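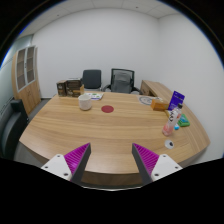
Homebrew cider: the questions I get most

I've been making cider in my garage for a good while now, and I run the beginner table at our spring swap in April, so I hear the same questions over and over (no complaints, I love talking about this stuff!). I finally typed up my answers. If yours isn't on the list, leave a comment and I'll get to it.

Do I need to press my own apples?

Nope. I started with juice from the grocery store and I still use it when I want something easy. Check the label for preservatives, though. Potassium sorbate and sodium benzoate are the two that will give your yeast a miserable time. Pasteurized juice is totally fine, and so is juice made from concentrate if that's what you've got.

What size batch should I start with?

One gallon. You'll make mistakes, and pouring out one gallon hurts a lot less than pouring out five. My first five-gallon batch smelled like a wet dog and I kept it for months out of pure stubbornness.

Which yeast do you use?

For a dry cider I go with a plain champagne yeast. It's cheap and it ferments just about anything, but it can strip out some of the apple flavor. When I want more fruit left in the glass I use an ale yeast and keep the jug somewhere cool. Liesbeth Bakker, who got me into all this, swears by the wild yeast on her own apples, and her cider is better than mine, so take my advice with that in mind.
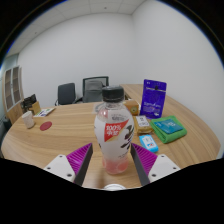

How do I know it's finished?

Get a hydrometer. Please! Bubbles in the airlock tell you very little, and a quiet airlock might just mean the lid leaks. Take a reading, wait a few days, take another. If the number hasn't moved and it's down near 1.000 or a bit under, you're probably done. If it's stuck way up high, warm the jug a little and give it another week before you start panicking.

Why isn't mine sweet? I used sweet juice!

The yeast ate the sugar, that's the whole deal. You can sweeten it in the glass, or stir in something the yeast can't ferment, like xylitol or erythritol (keep xylitol far away from dogs, it's really dangerous for them). Don't add regular sugar and cap the bottles tight unless you know exactly how much you're adding. Bottles can explode, and I have the stained ceiling to prove it.

Can I reuse store-bought bottles?

For fizzy cider, use bottles made for pressure, like crown-cap beer bottles or swing tops sold for brewing. Decorative swing tops from the home goods store are for olive oil. Old soda bottles work well too, and you can squeeze one to feel how far along the carbonation is. Still cider is a lot less fussy, as long as it's truly finished.

How long should it age?

Longer than you want it to. I drink my ale yeast batches after two months or so, and the champagne yeast ones I try to leave alone until fall. I have 8 bottles of last year's batch tucked behind the paint cans and I'm very proud of myself.

What's the Skenetti everyone mentions?

That's our club's perry, made with pears, and the recipe is Marloes Bosman's. She won't let me post it. What I can say is that pears have sorbitol in them, so perry stays a little sweet all by itself, and too much of it will send you running for the bathroom.

Mine smells like rotten eggs. Is it ruined?

Probably not! That's usually stressed yeast. Give it some yeast nutrient if it's still early, keep the temperature steady, and let it sit. Mine has cleared up nearly every time. If it smells like vinegar, though, you've got vinegar. It makes a decent salad dressing.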